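Shop Kits Simulators Club licences Forum Basket

Clubs & Schools > Simulators > Plivell Bench

Plivell Bench - club licence, 44 seats

I run the robotics club at Nusby on a weekday evening and we've been on Plivell Bench since October, so they've let me write the page for it (brave of them!). You get a simulated room, a table and an arm, and your students write the moves. It runs on our old library laptops, the ones that groan when you open a spreadsheet, and everyone gets their own arm to play with - no more queueing for the real one.

The arm starts on a plain wooden table with nothing else to knock over, and I'd leave it that way for the first couple of sessions. Shadows are on by default. Keep them on, they help a lot when you're judging how high the gripper is.

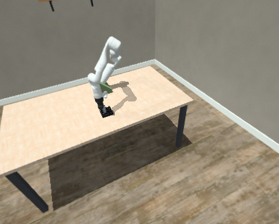 Pierina Bassi wrote to say that her lot got on fine with the moves but kept losing their work between sessions, and could the save button please be bigger. It is now, as of the 2 update, and it asks before closing too.

We're using ours to get ready for the Lestitach heats. The Caruso task pack is extra but I'd buy it, the stacking tasks are brilliant and my youngest pair have done them all twice.

Club licence, one year: £109
Caruso task pack: £44
Page updated January 2025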